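Sitting across the table from Mervyn Yeoman

Mervyn Yeoman has interviewed so many would-be bank clerks that he answers his own phone with "And why do you want to work here?" He says it's a joke. His sister has asked him to stop.

For 11 years he chaired hiring panels at Varkley Savings, a regional lender with a long written test, a group discussion and a personal interview at the end. He left last spring and now coaches applicants at Vunditz, a two-room outfit above a tire shop. I went to ask him what happens in the last round, the part every candidate dreads and few prepare for.

"They prepare," he said. "They prepare the wrong thing. I had a young man recite the bank's annual report to me. I hadn't read the annual report. I had to nod for nine minutes."

His final season on the panel drew 3,546 applications for the clerk and junior officer grades. After the written test, 416 were called to the group discussion. Of those, 218 reached the interview, which Yeoman ran with two colleagues and a pot of coffee he describes as "structural."

I asked whether the group discussion really decides anything. He made a face.

"It decides who interrupts. You give ten people a topic like 'Should cash be abolished' and within a minute you have one person shouting, one person summarizing the shouting, and eight people waiting for a gap that isn't coming. The summarizer always gets through. I never liked the summarizer."

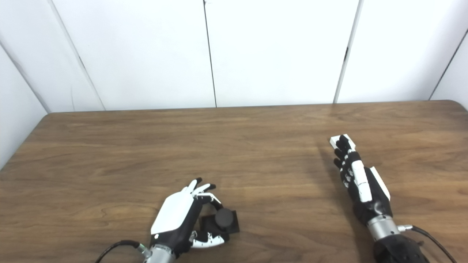
Five minutes, then the rest

Yeoman believes most panels make up their minds in the first 5 minutes and spend the remaining time being polite about it. He is not proud of this. At Varkley he tried to fix it by having each panelist write down a score before anyone spoke.

"It helped a little. What it mostly did was show us that Gordon gave everybody a seven."

The questions themselves were ordinary. Tell us about a time you handled money that wasn't yours. What would you do if a customer swore at you? Explain compound interest to someone who doesn't care. That last one was his favorite, and he still uses it on students, partly because they assume it's a math question and start hunting for a pen.

Kumaresan Devadiga didn't hunt for a pen. He was one of the 218, and he joined us halfway through the afternoon with a bag of oranges, which he put on the floor by his chair and didn't mention again. He now works at a Varkley branch, approving small business loans.

"I told him it's like a rumor," Devadiga said. "It grows, and then the growing part grows. He wrote something down. I was sure it was my rejection."

"It was 'rumor,'" said Yeoman.

Devadiga had failed twice before that, once at the written stage and once in the interview, where he was asked for his greatest weakness and said he couldn't think of one. "There was a long silence," he said. "I still hear it." The second time around he studied from a secondhand copy of Naidu, the fat blue guide to bank exams that half his class was sharing, and did timed practice sets on Flatari, an app that plays a small trumpet when you run out of time. He turned the trumpet off in the second week.

Did the guide help with the interview? "It has a chapter on what color socks to wear," he said. "I wore those socks."

Waiting for the list

What neither man will defend is the wait. Varkley took seven weeks to publish its selected list that year, and it went up as a scanned document with the roll numbers out of order. Devadiga read it four times on his phone. His number was on the second page, slightly crooked.

"We could have done it in two weeks," Yeoman admitted. "The list was finished. It was waiting for a signature from a man who was on vacation, and then the man who signs for him was on vacation." He looked at the ceiling for a bit. "I'd like to say that was unusual."

His advice for this year's crowd is short. Read a newspaper, know what the branch nearest you does all day, and if you don't know the answer, say so and stop talking. He puts the most weight on the stopping. Candidates who admit they don't know – and then go on for another three minutes – worry him more than the sock people.
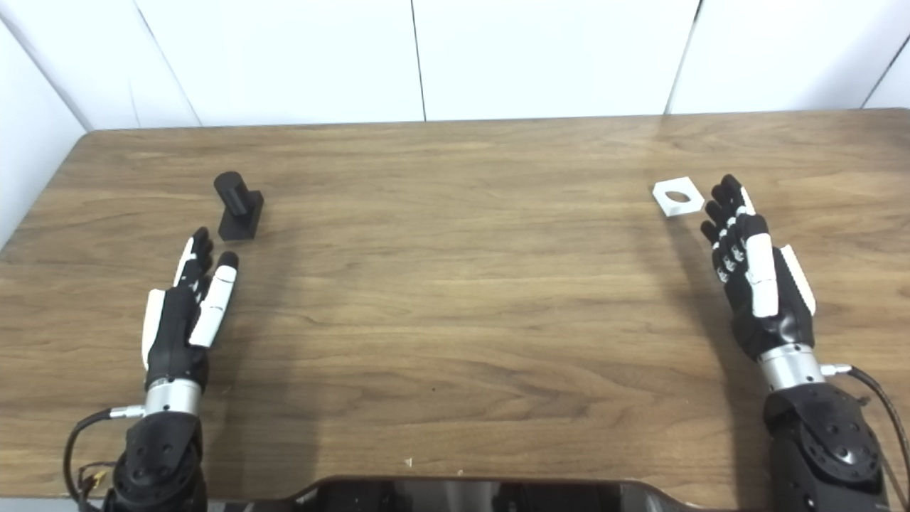
The table, with the white wall behind it.

Devadiga had to get back to the branch before closing. At the door he asked Yeoman what score Gordon had given him.

"Seven," said Yeoman.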